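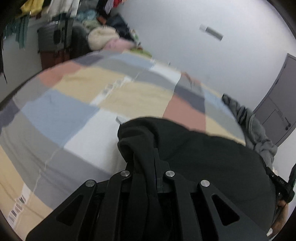

Patchwork began as a way to use up cloth, and most of what we know about its early layouts comes from pieces that were kept for other reasons. The simplest layout is the block set, in which every piece has straight sides and square corners. It is still the one most often copied for bedding sold in stores. The duvet on the bed is in this style, with rectangular blocks in dusty pink, pale yellow, light blue, white and two grays. Look at how much the dark slate gray stands out against the paler colors. We will come back to this under Value.

Week 3: Layout and value in pieced cloth

Terms for this week

Block: one unit of the design. It can be a single piece of cloth or several pieces sewn together.
Set: the way blocks are arranged. A straight set runs parallel to the sides of the quilt. A set on point is turned 45 degrees.
Sashing: strips of cloth between blocks.
Pieced top: the finished front layer, before batting and backing are added.
Whole cloth: a top made from one fabric, with the pattern made by the stitching alone.

Pieced or printed

A lot of bedding described as patchwork is one sheet of cloth with the blocks printed on it. Turn it over or open the cover and check the inside. A pieced top has seam allowances on the back. A printed one is flat. Some makers add lines of stitching over the printed blocks, so stitching on the front does not settle the question. You can't tell for sure from a photograph, and in your written work you should say so when you have only seen a photograph.

Value

Value means how light or dark a color is. In a block set it does more to shape the design than the color itself. Two pale colors side by side, such as a soft yellow and a light gray, will run together from across the room. One dark block among them will be seen first. To check value, photograph your swatches and turn the picture to black and white, or squint at them.

Exercise

Cut 40 rectangles from the scrap bins, no more than 8 of them dark. Lay them out twice on the design wall: once with the darks spread evenly, once with the darks grouped. Photograph both layouts from the doorway. Do not sew anything yet. The grid on the Ponstead room wall is marked in inches, so use that one if it is free.

Seam allowance is a quarter inch on all sides. People forget to add it every year and end up with a top that is too small. Seventeen blocks across loses eight inches in the inner seams alone.

Reading

Course packet, pages 40 to 56. Skip the section on dyes, which we will cover in January. Bring your two photographs printed, with your name on the back.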